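The Last Boat to Trilholm

5 min read

My grandmother sold tickets for the ferry between Trarkwood and Trilholm for most of her working life, and when she stopped, the job came to me. I did not ask for it. The company sent a letter, and in the letter my name was already written on the line for the new clerk.

The office is one room above the landing. It has a window with a small door in it for money, a stove, a table, and a clock from Vidal that loses a little each night. In the morning I set it by the first boat. My grandmother did the same, and the captains knew it, so I think in our town the time was always decided by whoever was steering.

In February they announced the bridge. A man from the Deltach company came with a drawing under his arm and showed it in the school hall. The bridge was 900 meters long, and on the drawing there were people walking on it with dogs and children, all in summer clothes. He said the crossing would take one minute by car. Someone asked what would happen to the ferry, and he looked at the drawing as if the answer was in one of its corners.

I went home and told my grandmother. She was peeling potatoes. She asked if the bridge would have a roof.

"No," I said.

"Then they will get wet," she said, and she gave me the knife so that I could do the rest.

After this she began to come to the office again. She said she wanted only the warm stove, but she sat in my chair, and I had to stand. She knew each passenger by their coat. When the woman with the gray coat came to the window, my grandmother already had the return ticket in her hand. When the two brothers came, she tore off one single each, for they never traveled home together.

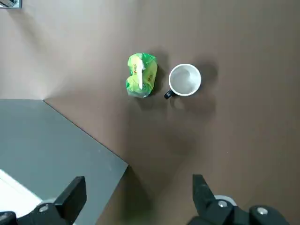
One evening there was fog, and the last boat was late. It was dark and only one passenger was waiting, an old man I had never seen. He had a good hat and no bag. He put his money through the small door and asked for a ticket to Trilholm, and my grandmother, who had been half asleep, sat up straight.

"You are late," she said to him.

"The fog," he said.

"The fog came today. You are late since the year they painted the landing."

I did not understand, but he did. He took off his hat. They looked at each other through the glass for a long time, and I put wood in the stove, although it did not need more.

He told her that he had paid for the ticket that year also, and that he had it still. He took from his coat a piece of blue paper, soft like cloth. We have not used blue tickets in my lifetime. My grandmother held it close to the lamp and read both sides of it, very slowly, as she did with every ticket that she thought could be false.

"This one is not stamped," she said. "It is good."

Then we heard the horn. I looked for the stamp, but she had it already. She stamped the blue ticket and gave him back his money – every coin, pushed one after the other through the small door. He thanked her and went down the steps. He held the rail with his left hand and the ticket with his right.

I asked her if she did not want to go with him, at least to talk on the boat. It was a crossing of fifteen minutes, and I could close the office alone.

"There is no boat back tonight," she said.

"You could stay in Trilholm."

She thought about it. I saw that she really thought about it, because she put her hand on the table to stand up. Below us the captain was taking in the rope. He is a patient man, and with fog he is slower still.

"Give me a single," she said.

I tore one from the roll. I did not know if I should ask for the money, so I waited, and she counted it out in front of me, the full price. She buttoned her coat wrong and went down like this. I opened the window and shouted to the captain to hold the boat.

When the light at the stern was gone, I wrote the two passengers in the book. Then I set the clock forward, because in the morning somebody else would be late.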